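Packaging and Everyday Design
Handout for Unit 2: Bottles, labels and carriers
Wondimu Birhane, Merham Community College
Revised 04/08/2021

Please read this before the studio session and bring it with you. Bring a bottle too, any bottle, from any drink you like! Brendan Scanlon will be in the workshop for the second hour and has offered to cut foam for anybody who wants to try a carrier of their own.

1. The label wraps, so the message has to turn a corner

On a screen a label is a flat rectangle, and it's very easy to design it as if it will stay that way. Put it on a cylinder and you only ever get part of it at once. The big question is what goes on the part people see first, and what gets sent around the side. I love this problem. I could happily spend the entire term on it (we have one week).

Look for three kinds of space on a soft drink label: the name, the small print, and the breaks between them. The name wants room. The small print wants to be found only when somebody goes looking for it, and it often runs in a different direction to save space.
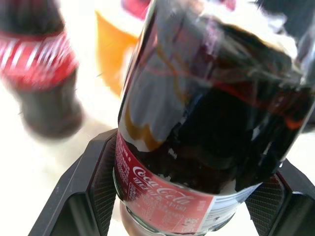
Fig. 1. Script logo on a curved red label, with fine print at the sides. Clear plastic bottle, dark cola.

Notice the narrow column of tiny white text running vertically at the left of the label. Then follow the red over to the right, where a white and pale gray panel interrupts it. What does that lighter panel do for the fine print? Would you have made it bigger?

Look at what the drink does as well. Through most of the bottle the cola is nearly black, but near the wall, where the layer is thin, you get amber and orange. That color is free -- no ink, no extra cost -- and it changes with the light. Designers of clear packaging get to use the contents as part of the palette, which I find wonderful.

Try it: wrap a strip of paper around your own bottle and mark the widest stretch you can read without turning it. Unroll the strip and measure. Most people are surprised by how little they have.

2. From one bottle to a set

A carrier has to hold bottles apart, hold them upright, and let go of them easily. Those wishes pull against each other. A deep well is steady but covers the label; a shallow one shows off the label and lets the bottle wobble. Wells in rows also give you a front and a back, and the order of filling changes how the set looks along the way.
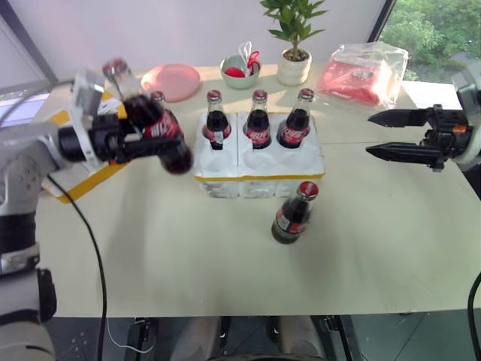 Fig. 2. Glass bottles and a white foam carrier in two blocks, back row filled.

With the back row in place and the front wells open, the three labels line up into one long band of red and white. See how strongly the repeat reads, even with a plant and a pink plate behind it! The caps make a second, smaller rhythm along the top.

Sketch the same carrier twice, once with the front row filled first and once with the back. Add arrows for the path a hand would take to each well.

3. For next time

Read the Woldegiorgis chapter on wells and dividers in the course pack. The Drakberg sample box is on the shelf by the sink; please put the pieces back in it when you're done.

Your brief: a carrier for a juice called Trurkness, sold in glass, with a first run of 1,000. Hand in one label drawn flat, one drawn as seen from the front, and a paper mock-up of the carrier. Rough is fine. Tape is fine. Leave everything in Room 337 with your name on the underside.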